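Home | Features | Interviews | Reviews | Archive | Subscribe

Search this site Go

The woman who reads the instructions

Lærke Toft has an opinion on your kettle leaflet. She has an opinion on most leaflets, and after 24 years of writing them she feels she has earned it. We met in the café below her office, where the menu had a footnote on how to order, and she read that too, twice, with a pen in her hand.

"They say 'kindly proceed to the counter'," she said. "Why kindly? Why proceed? I'm not a procession."

She fell into the work by accident. She had trained as a translator and was asked by Vindari, a small maker of kitchen scales, to turn a booklet from Danish into English. The Danish made no sense. She rang the factory and was told, with some pride, that it had never made sense and that customers managed. 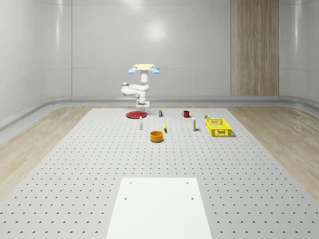

Words: Morris
Staff writer, Features

I asked her what people get wrong about instruction manuals, and she looked at me as if I had asked what people get wrong about the sea.

"They think they're for reading," she said. "You don't read a manual. You come to it angry, at ten at night, with one screw left over. You want one line, and you want it to be the line your eye lands on. Everything else I write is there to keep the lawyers warm."

The lawyers come up often. Her longest booklet, for a folding bed sold under the name Prevska, ran to 24 pages, and 7 of those were warnings. One told the owner not to fold the bed while a person was in it. She argued for weeks that this could go without saying. She was then shown a letter from a man in a splint, and it went in, in bold.

Her early drafts were, by her own account, dreadful. She liked long sentences and she liked the word "ensure". An older editor went through her first Prevska draft and struck out every "ensure" in green ink, then wrote at the bottom that he had run out of green ink.

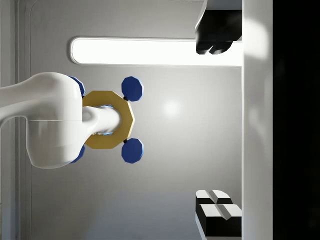
She keeps that page in a drawer and takes it out when she is pleased with herself, "so twice a year". These days her rule is that a step should hold one verb. If it needs two verbs it is two steps, and if it needs three, somebody should go back and change the bed.

Makers do not love hearing this. By the time a manual is ordered the thing itself is finished, boxed and quite possibly on a ship. She once had 800 words to explain a timer that had one button. Press it once for hours, twice for minutes, hold it for something else, and hold it longer to undo the something else. She sent back a note suggesting a second button. The reply thanked her for her interest in the product.

"It was a very nice letter," she said. "It ensured me of their best attention."

Does she follow instructions at home? There was a long pause and some stirring of coffee. She owns a bookcase that leans. She put it up in September without opening the booklet, which she had been told was by a rival and did not wish to encourage.
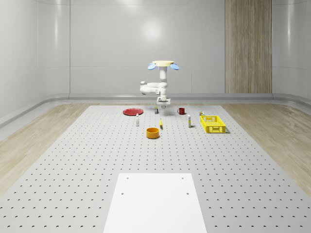 The leaning is slight, she insists, and only shows if you own a marble. Her husband owns a marble. She has since read the booklet and thinks it rather good, apart from step 10, where the reader is asked to "repeat as necessary" with no hint of what, or for whom.

What she does mind is the slow death of words in the whole business. More and more firms want drawings alone, so that one sheet can be sent everywhere. She has nothing against drawings. She does object to the small bald man who stars in them, always smiling, always with a friend on hand to hold the other end. "Who is this friend? Where does he live? When I put up a bookcase I have a radio and a bad temper."

She tested the idea on a clothes airer made by Ustano. One batch of buyers got pictures and the other got her text. Both groups put it together upside down. It was later found to stand up better that way, and the next version was sold so.
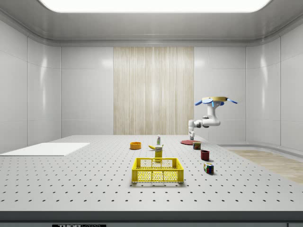
According to Annika, drawings win every time, and the only people who still ask for words are the ones who are paid by the page. She would keep a single sentence on the front of each booklet, telling the owner to count the screws, and leave the rest to the bald man.

Toft took this better than I had expected. The line about the screws, she said, was hers, from a Vindari booklet, and she would like it back.

She is now at work on a guide to a bread machine, and is stuck on the lid. It opens in a way that takes one second to show and, so far, four lines to write. She tried a version on me across the table, with the sugar bowl standing in for the machine. I got it wrong. She wrote something down, crossed it out, and asked me to try again with my left hand.

21 December 2018

Contact us | Copyright, all rights reserved | Back to top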